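Grip Week at Folunbridge: Two Hands, One Stubborn Cone

I spent most of an afternoon in November at the Folunbridge workshop in Stidville, and I came home with sore thumbs and an opinion about finger pads. I'll get to the thumbs.

Folunbridge is the small robotics outfit over by the old bus depot (you've probably parked in front of it without knowing), and for the past stretch they've been trying to settle which of two gripper designs goes into their next round of work. One is called the Guerra, the other the Jirero. Both come in a hand-held version, so a person can sit down with one in each hand and do the job the arm would do later. The trackers on the back tell the software where each hand is. You squeeze, the fingers close, and you try to forget that you own perfectly good fingers yourself.

Gemma De Luca runs the comparison and she had told me to come after lunch, when people are warmed up and a bit less careful. She was right about that! Morning runs look lovely, she says, and then around two o'clock everybody starts grabbing things the way they'd grab them at home, and that's when you find out what a gripper is good for.

The plan was 19 objects per person, each one picked up, passed from one hand to the other and put down again. Some were easy. Some were plainly chosen by someone with a mean streak, and I have my suspicions about Osvaldo Farina, who put the list together and looked very pleased every time one of them got away from me. Toys make up a lot of it. They're cheap, they come in silly shapes, and every one has some smooth bit or skinny bit that a gripper hates.
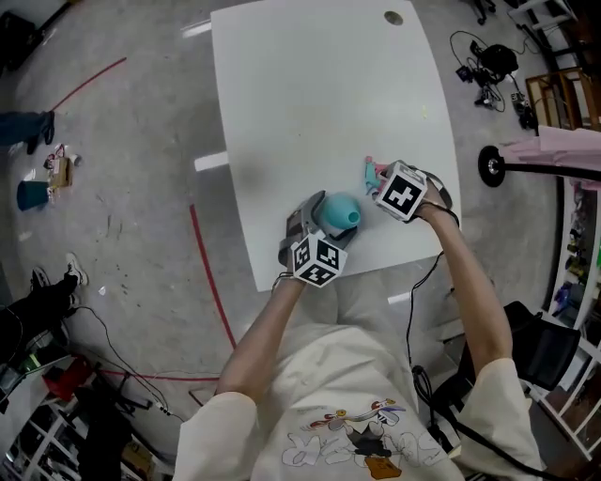 The cone was what split the room. Shewit Endale, who has logged more time on both designs than anyone else there, likes to come at a cone low and from the side, and she swears the Jirero does it better, with its softer pads that give a little when you squeeze. Osvaldo wants to take it from the top every time. He says an arm won't always have the luxury of going in low, so you may as well find out now. They've been having this argument for a while, I gather, and I was asked to pick a side before I'd even found the restroom.

Figurines are a whole other thing. With those the Guerra won me over right away. The fingers are stiffer and you can feel (well, sort of feel, through the handle) when you've got hold of something narrow. With the Jirero I kept squeezing harder than I needed to, which is where the thumbs come in. Ekaette Garba, who did the electronics on both, told me everyone squeezes too hard on the first day and that she can pick out a beginner's run from the data without seeing the name on it. Thanks, Ekaette.

She's also the one to talk to about cables. The hand-helds are wired for now, and you do notice it, mostly when you cross your arms to reach for something on the wrong side. A wireless set is on her bench, half finished. She doesn't want it in the comparison until the timing between the left hand and the right hand is solid, and she'd rather put up with a cable than go back through a week of recordings wondering which hand moved first. I asked if that had happened before and she just gave me a look.

My own score, if you must know: I dropped 8 out of 19 with the Jirero on my first go. I did better with the Guerra, though Wondimu Tesfamariam pointed out that I'd had a full practice round by then, so it hardly counts. Wondimu handles the numbers. He has people switch which design they start with for exactly that reason, and he's not going to say a word about which one is ahead until all the runs are in. I tried twice. I even tried while he was eating.

What I can pass along is that the choice may come down to the pads more than the grippers. Gemma has been wondering aloud about putting the Jirero pads on the Guerra fingers, and there was a pair on her desk that somebody had trimmed down with a knife to see if they'd fit. They nearly did. If that goes anywhere they'll have to run part of the list over again, and Osvaldo is already talking about adding a few objects. He wouldn't tell me what they were.

The comparison goes on through the end of the month, and they could use more hands, particularly left-handed people, who are in short supply over there. You don't need to know anything about robots. You sit down, you get a practice round, and you're done in 2 hours with a break in between. Ask for Gemma at the front, and take off your rings first, they catch on the handles.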